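**Zirnside sauce and dressing swap comes back in July, with more bowls this time**

Hello from Zirnside! I'm Rukhsana Magsi, I run the Farooqui kitchen, and I'm very pleased to say our pouring sauce and dressing swap is on again this July. Bring a jug of something you've made, pour a bit out, taste everybody else's and go home with 2 new recipes (or more, if you're quick with a pen).

We shared out 866 little tastes last year, which is a lot of washing up, and I'd love to get to 1,000. Everything gets poured at the counter into small bowls, so you can try a drop before you commit to a whole spoonful.

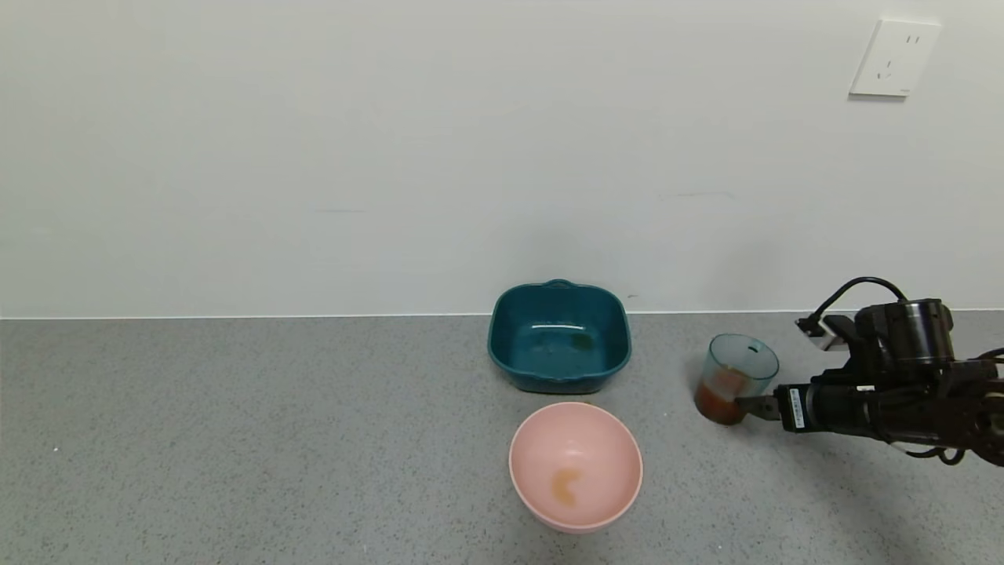 **Do I need to bring my own bowls?**

We've got plenty in the kitchen, so just bring your sauce in something with a lid, and a label saying what's in it.

Please do put nuts, mustard and sesame on that label, even if it's only a pinch. Thin dressings and dipping sauces go down best, and cold teas and fruit syrups are welcome too. There'll be a ribbed blue pitcher on the side, and I've asked Tembridge Bakery for 20 loaves to mop up with. 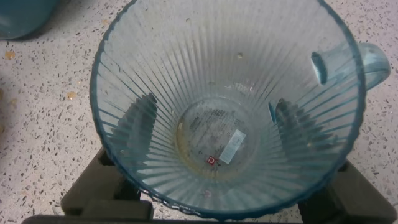 Irfan Lashari wrote back the minute I sent the list round, to say that he's bringing the tamarind one again but thinner, that last year's sat in the jug like glue, and could somebody please remember a funnel.

Funnel is on the list, Irfan! So are tea towels and a second washing-up bowl. Doors open at 2 and we'll start pouring as soon as the bread is cut. It's free to come in, and if you haven't made anything you can still taste, so long as you dry a few dishes afterwards.

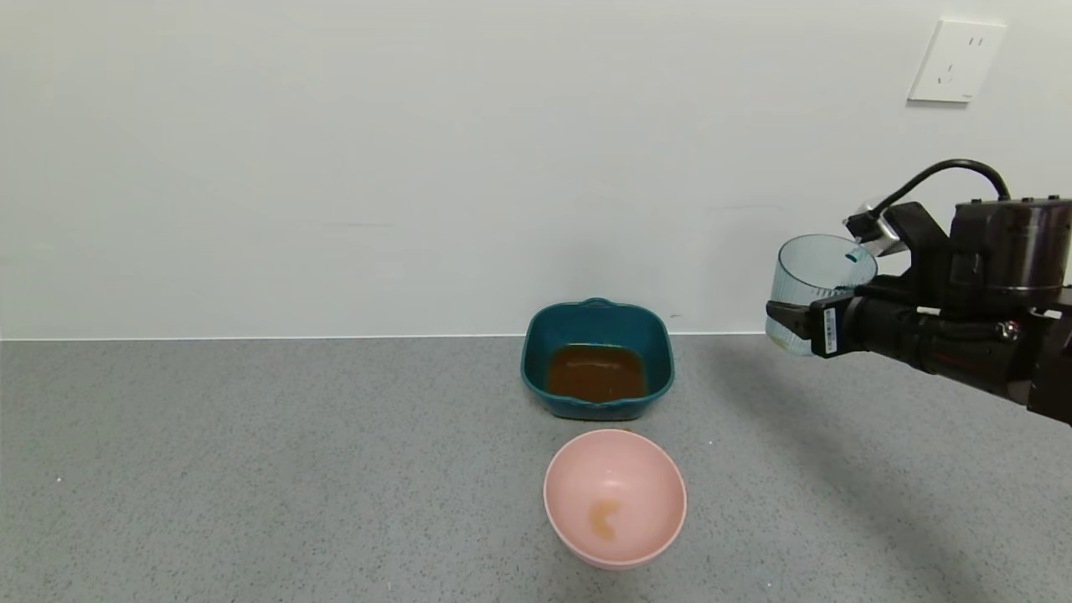
TRIRNENPORT, July – Anyone coming over from Trirnenport can leave jugs at the Farooqui shop in the morning and I'll bring them across in the van, upright, with the lids taped. Put your name on the bottom as well as the lid please, I had three strays left over last year and one of them was a very nice plum.

To book a spot at the counter, ring the kitchen or pop in and ask for Rukhsana.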